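The One-Pan Kitchen

When the housing co-op at Seltevstead surveyed its tenants last November about what they cooked with, the answers were shorter than the people asking had planned for. The form had space for 12 items. Most households filled in four, and a good many wrote down a saucepan, a knife and a kettle and left the rest blank.

Seltevstead has 310 apartments, nearly all of them studios, and the kitchens were drawn up for people who would eat out. There are two burners, a sink, one cupboard above and one below. A full set of cookware does not fit. Residents who move in with a boxed set usually end up keeping the frying pan on top of the fridge and the stockpot in the closet with their shoes.

The saucepan stays out. It boils pasta, warms soup, cooks rice and oatmeal, and holds the salad when the bowl is dirty. One tenant on the third floor bakes cornbread in hers with the lid on and the burner at its lowest setting. It takes 90 minutes and comes out pale on top, and she says she likes it that way.

Stores have noticed. Zasex, which sells kitchen goods from a warehouse two blocks from the complex, stopped stocking seven-piece sets last year and put single pans by the door. It sold 3,103 of them in the twelve months that followed. The best seller is a two-quart stainless steel model from Kivi at $109, a lot of money for one pot and less than most sets worth owning. Rarnari makes a lighter one with a shorter handle for half that. It heats faster and scorches milk.

What to look for is fairly simple. Lift the pan by the handle in the store and picture it full of water. If the handle digs into your palm when it is empty, it will hurt when it is full. Set it on a flat counter and press on the rim to see if it rocks. Look at the inside, where any rivets will collect starch. Glass lids let you check the rice without letting the steam out, but they break, and a replacement can be hard to find in an odd size.
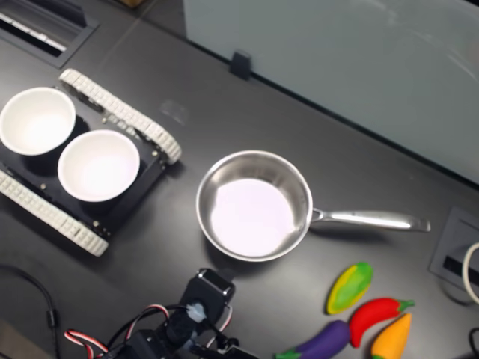 Handle length matters more in a small kitchen than anything printed on the box. A long one stays cooler at the far end and gives better control when you pour, but it needs somewhere to go. On a tabletop, a round stainless pan with a long silver handle takes up far more room than its bowl would suggest, and anything you want to set down beside it, a couple of white bowls or a few vegetables, has to fit around that reach. On a two-burner stove, turn the handle in over the counter, away from the walkway.

Cleaning is the other thing people ask about. Steel can pick up a rainbow tint from high heat and chalky spots from hard water. Both come off with a spoonful of white vinegar and a soft sponge. For burned rice, cover the bottom with water, add baking soda, simmer for ten minutes and scrape with a wooden spoon. Steel wool works too, but it leaves scratches, and the next pot of rice will find them.

The co-op is using the survey to plan the next round of kitchens. The drawings now show a hook beside the stove and a deeper shelf below it.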